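Notebook, Wanyama bench, March, 4:30 pm

Spent most of the afternoon on the drawer again. Rirken's idea of a kitchen storage unit is a pale wood cabinet with a drawer that holds almost nothing, and we have now cleared it out twice to make sure. Current inventory: one small green package. It stays in until somebody claims it or eats it.

Runners waxed at lunch. Used the Clostholm stick, since the Flukbridge stuff has gone to crumbs in the tin. Before waxing, the drawer wanted a shove at the two-thirds mark. After, it went smoothly for 30 pulls and then I got bored, so that's the official sample size. 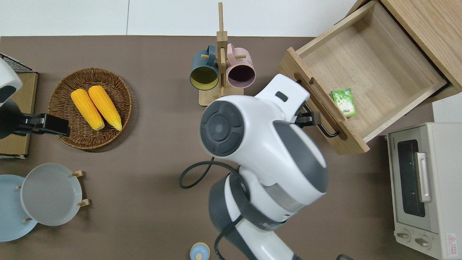

The bent black handle is fine and I withdraw what I wrote about it in February. I still don't love the slot in the drawer front. It collects crumbs and will go on collecting them as long as we keep a toaster oven right below it.

Mug tree: keep. It takes up less table than the old rack and both mugs drain mouth down. Pink one and teal one are on it for good now, please don't take them to meetings.

To do
- wipe out slot (old toothbrush, in the sink caddy)
- second coat of wax, left runner only
- oven cleaned, then moved about 10 inches toward the wall if the cord lets us
- order more wax, not Flukbridge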